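Subject: Re: [cell-practice] Draft 2, section on bag handling and finger pads
From: Nurhan Yazıcı
To: cell-practice list

Hello all,

Thank you to Ro-un for the comments. I answer below the parts I can answer, and leave the rest for Dae-han.

> Ro-un Ko wrote:
>
> I read draft 2 on the train. Three points.
>
> 1. Section 4 says "pads must be in good condition". Who decides what is good? At Verkari we had two shifts with two opinions, and one shift changed the pads every day.
>
> 2. The rule about cables is written for big cells with a fence. Most of us work on a table. I can not keep 649 mm of free space around the arm when the whole table is not much wider than that.
>
> 3. Paper bags with a twine handle are missing completely. The draft speaks only of boxes and trays.

On point 1, I agree that the sentence is too weak. My proposal for the new text:

**4.2** Foam pads on the fingers are checked before the first run of the day. A pad is changed when the foam has come away from the finger at any edge, when the finger material can be felt through it, or when it leaves fibers on the paper. The person who checks writes initials in the log. A pad which only looks dirty is cleaned with a dry brush and stays in use.

I hope this is clear enough for two shifts to reach the same answer. If somebody has a better test than "can be felt through it", please send it. Min-kyu wanted to give a thickness in millimeters, but then everybody must own the same gauge, and Woo pads and Purier pads do not start with the same thickness.

On point 2, the number came from the older Zulatberg document and I copied it without thinking enough. It was meant for floor cells. For table cells I suggest that we drop the distance and write what we want to prevent:

**5.1** With the arm at each end of its planned movement, no cable is pulled tight and no cable can enter between the fingers. Loops are allowed if they pass this check. The check is done by hand, slowly, with the motors off.

**5.2** Storage on the same table is allowed outside the planned movement. Parts which are not used in the task go back in the organizer before the run.

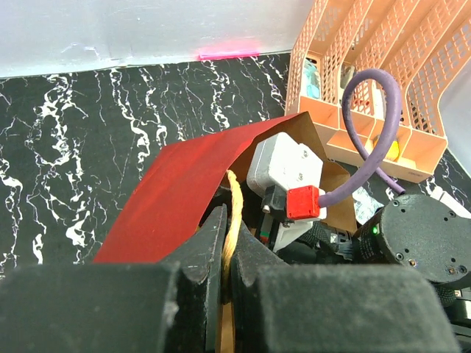
Point 3 is the one where I need the most help. Ha-rang and I have tried to write rules for twine handles and we do not agree on one thing. She wants the gripper to take the twine only, so that the paper is never pressed. I think taking the twine together with the top of the bag should be permitted for light contents, because a single strand can turn between the pads and the bag then swings. The text we could both accept for now is this:

**6.1** The handle is gripped near its highest point when the bag is to be lifted.

**6.2** When the bag is only opened or held open, force is set to the lowest step which keeps the paper in place. The operator starts from step 2 and goes up one step at a time.

**6.3** After 8 grips the same bag is taken out of use for tests, also if it looks fine. Paper with old folds gives results that can not be compared.

In 6.3 the limit is from our own room only. Is it too strict for you? Bags are cheap, but I know that Dae-han reuses his for much longer.

One small question about the log. In draft 2 the entry numbers start again each month, and in November we had two entries with the same number from two cells. I would prefer one running number for each cell, with no restart. Our last one is 1201 and it gives us no trouble to continue from there.

Dae-han, could you say whether 5.1 is possible for your cell, where the motor cables are fixed under the table? If you can not reach them by hand, I will add an exception, but I would like to keep it short.

Please reply to the list and not only to me, so that Min-kyu can put the changes in draft 3.

With kind regards,
Nurhan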